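Keep the bad runs

Writing this fast, between sessions, the room is free until 4:30 and then it's somebody else's turn on the arm. So, opinion first. We throw away too much. By we I mean the block task crew at Terkari, but I've visited enough other labs to say it about them too.

Numbers, to get them out of the way. Over the winter and into April we recorded 3284 runs of the same family of task. Cubes, a square, put the cubes at the square in the order asked for. Of those, 617 were marked "reject" at the first pass and never went near training. The rest became the set we call Kindari. Kindari is clean. It's lovely to scroll through. Every run starts with the arm at home, goes to a cube, picks it up, goes to the square, lets go, comes back. I think it's a worse set than the one we could have had.

What gets a reject? I went back and read the notes. "Hesitated." "Regrasped twice." "Cube rotated on release, operator fixed it." "Operator nudged row with finger to straighten." "Slow." Slow! One that just says "ugly". There are real rejects in there too, a recording that stopped halfway, a whole afternoon where the gripper position wasn't being logged and every file has a flat line where the fingers ought to be. Fine. Bin those. You can't learn to close a hand from a file that says the hand never moved.

But a nudge? A second try at a grasp? That's the job. That's most of what a person's hands do all day if you watch them load a dishwasher.

The argument for rejecting goes like this, and I've made it myself, at length, in meetings. The system copies what it's shown. Show it hesitation and it will hesitate. Show it two grasps where one would do and you get an arm that pecks at things. All true, I've seen the pecking. It's maddening to watch. We had a policy last fall that would open and close over a cube four or five times like it was trying to get a spark out of it, and we traced it back to one operator who had a habit of tapping the trigger while thinking. (It was me. I tap.)

So you clean. And the first round of cleaning helps a lot, and you learn the wrong lesson from it, that cleaner is better all the way down.

Then you run the thing with the fixture moved a little toward the window and it picks the red cube up off center, and the cube swings, and lands at an angle with one corner up on its neighbor. And the arm goes home. Job done as far as it knows. In all of Kindari there is hardly a run where a cube sits crooked and someone deals with it, those went in the reject folder. We'd spent months carefully teaching it that crooked doesn't happen. 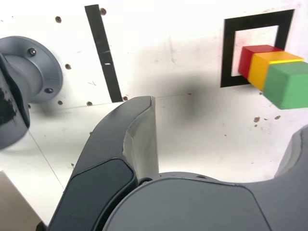 Red, yellow and green cubes at the black square, wrist camera.

I keep a few stills from the wrist camera open on the second monitor while I label, that's one of them, and I want to use it to make a point about rules. Our written rule for the row was "cubes in square". Three words. Look at where the row is. The red cube is inside the outline, the row comes out across the lower part of it toward the gripper. Is that in the square? Two people labeling it will give you two answers. Give it to the same person before and after lunch, same thing. And the row itself is good, faces touching, no gaps. A rule about the row would pass it. A rule about the square is going to start a fight.

We had this fight. It took most of a morning and the result was a longer rule, and then an appendix to the rule with drawings. I'm not against longer rules. What bothers me is that every time the rule got longer the reject pile got bigger, and the runs that moved into it were all of one kind. The ones near the edge. Middle-of-the-road runs never get rejected, so you end up with a big fat pile of the easy middle and a hole where the hard part should be.

An edge run is worth ten middle ones to me. I can't prove the ten. But ask anyone who has had to get an arm to work in a room it wasn't trained in.

OK so what would I do instead. Some of this we've started doing, some I'm still arguing for.

Split the quality label in two. One label for the recording: is the file whole, are the clocks lined up, did every joint report, is the camera stream there from start to end. That one is strict, pass or fail, and a script can do most of it. The other label is for what the hands did, and it should never be a pass or fail. Write what happened. "Regrasp." "Correction after release." "Abandoned, restarted." Then let whoever is training decide what to weight and what to leave out, and let them change their mind in six months without having to collect it all over again.

That last bit matters more than people give it credit for. Collecting is slow. It's somebody standing there for two hours, moving blocks with a leader arm or a controller, resetting, doing it again, shoulders going stiff. Disk is cheap next to that. Deleting a run to keep the folder tidy is a strange trade.

Second thing. Mark the fix inside the run. If a cube goes down crooked and the operator straightens it, put a tag at the moment it starts going wrong and another where the fix begins. Now you can train on the fix and skip the fumble, if you want. The pecking problem mostly goes away when you do this, you cut the pecks and keep the recovery. We went back through the 617 with this in mind and got 285 usable ones out. Not heroic work. Tedious, a lot of scrubbing back and forth in a player that forgets its place. But 285 runs with real trouble in them and somebody getting out of it, that we already had, sitting in a folder called old_reject_2.

Third. Cause trouble on purpose. Start with a cube half under the gripper. Start with the row already built and one cube pushed out. Begin with the arm somewhere dumb. I've asked for 300 of these before summer and been told it's a lot. It's less than a tenth of what we spent on the easy stuff!

Somebody will say, fine, but staged trouble isn't real trouble. Agreed. An operator who knows the cube is going to be crooked moves toward it like a person who knows the cube is going to be crooked. There's no surprise in the motion. The Thiele rig people down the hall get around it by having a second person set up the start while the operator looks away, and I like that, it's cheap, and you can see the difference in the first second of the run. A little stall while they take it in. Which, yes, is hesitation. Which our old rule would of rejected.

A word on operators while I'm at it. Reject rates get treated as a score. Whoever has the lowest one is the best operator, and newer people chase it. And how do you get a low reject rate? You go slow over the easy cubes and you set the start up so nothing can go wrong. You pick the approach that always works. I've sat behind people who line the cubes up square to the gripper before hitting record, every time, no one told them to. Wide lovely gap for the fingers. They weren't cheating, we'd built a scoreboard and they read it. Take the scoreboard down. If you must post a number, post how many different starts a person covered, it'll get gamed as well but at least the gaming helps you.

And let operators write a line of free text after each run. Ours have a box now, it used to be a dropdown. With the dropdown we got "other" for weeks. With the box we get "couldn't see the near cube past my own finger, guessed", and that's a sentence I can do something with. The wrist view is mostly gripper, anybody who has labeled from it knows. A good part of each grasp is made on what you remember of the table from half a second earlier. If the person was guessing I'd like the training side to know it before they conclude that the model is bad at the near cube.

Where I might be wrong. Scale, mainly. At three thousand runs every odd one counts. At a hundred times that maybe the mess averages out and you can reject all you like, or keep everything, and it comes out the same. There's a group we talk to in Gindau that's betting on this, no human labels on the hands at all, only the file check, and just more and more and more of it. Could be right. They have more arms than we do and far more patience for cable management. For small labs I don't think it's on the table though, and most labs are small.

I could also be wrong about the weighting. With the 285 put back in we've trained twice, and the arm does go back to a crooked cube now some of the time. It also sometimes goes back to a cube that was perfectly fine and gives it a shove. That's new. I'd rather have that problem than the old one, since a pointless shove is something I can see and tag, but the person sharing my desk disagrees and says a robot that fidgets is not one she'd put next to anything made of glass. Fair enough.

Still, go look in your reject folder. Before the next collection round, before you write the next page of rules. Pull twenty at random, watch them at normal speed, and ask for each one whether the file is broken or whether you just didn't like seeing it. I'd bet on mostly the second.

4:25. I've got to reset the table and dig the yellow cube out of wherever the last group left it. More on the tagging tool next time, it needs its own post and probaly an apology to everyone who has used the current one.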